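The Humadley meditation cushion, reviewed from the floor

My doctor suggested I find a way to unwind before bed that didn't involve arguing with strangers about dishwashers. So I bought a cushion. The Humadley is a round, buckwheat-filled seat with a carrying strap, and it promises "effortless stillness." I have owned it for a month and can report that the stillness takes some effort.

Setup is simple. You unzip a side pocket, scoop out hulls until your knees drop lower than your hips, and then spend the evening finding hulls in your socks. The leaflet says to remove up to 400 grams. I took out a soup bowl's worth and called it good.

The first week I managed five minutes at a stretch before my left foot went to sleep ahead of me. By week three I was doing 15 minutes most nights, and my back, which complains about nearly everything, kept fairly quiet. My old Sakamoto cushion was stuffed with foam and flattened into a pancake by spring. The Humadley holds its shape, though it crunches like a bag of chips whenever you shift your weight.

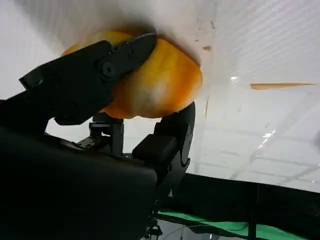 Healthy Living Review - Issue 20

The cover comes off for washing, in theory. Getting it back on is a two-person job, and my sister Chaltu has made it clear she will not be the second person again. The zipper is stiff and the strap is stitched exactly where your tailbone would like to be. Turn the cushion a quarter of the way round and the problem goes away.

Am I calmer? A little. I fall asleep faster, and I have stopped checking my email after dinner - mostly because the phone is on the other side of the room and standing up from this thing takes planning. Anyone with bad knees should try a bench first.

Comfort: very good. Noise: considerable. Washing instructions: optimistic. I'd buy it again, but in the gray, as the cream one shows every drop of tea.

Reviewed by Hamdia Negash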